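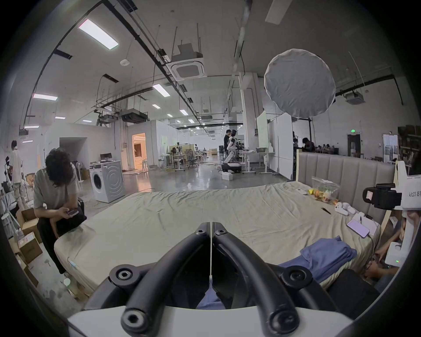
Derko Furniture, Teltgate unit
Display and sample bed area: monthly safety check
Date: 30/05/2019
Form 287

1. Floor around bed clear for walking, 90 cm on open sides
Partly. Cardboard boxes stacked on the concrete beside the bed. Move to racking before the next check.

2. Box stacks stable, no higher than waist
OK. Labels left on until goods are booked in.

3. Headboard fixed to base, no movement when pushed
OK. Bolts on the Lonau base tightened, 12 in total. Gray upholstery clean, channel stitching sound.

4. Sheet flat and tucked
No. Beige sheet is wrinkled. Refit it and check the corners of the mattress underneath.

5. Phones, power banks and chargers off the bedding
No. Phone and power bank with cable on the sheet. Nothing is to be charged on fabric. Use the shelf by the door.

6. Food kept out of the area
No. Snack packets in a heap by the headboard, plastic bag with them. Break room only. Same comment as last time.

7. Small personal items put away
No. Earbuds and cases on the bed. Lockers are free.

8. Bags off the mattress
No. Black bag against the corner.

9. Extinguisher in place and in date
OK.

10. Load plate readable
OK. 300 kg.

Result: pass with comments. Items 1 and 4 to 8 to be closed in May. Copy to Thongsuk store desk.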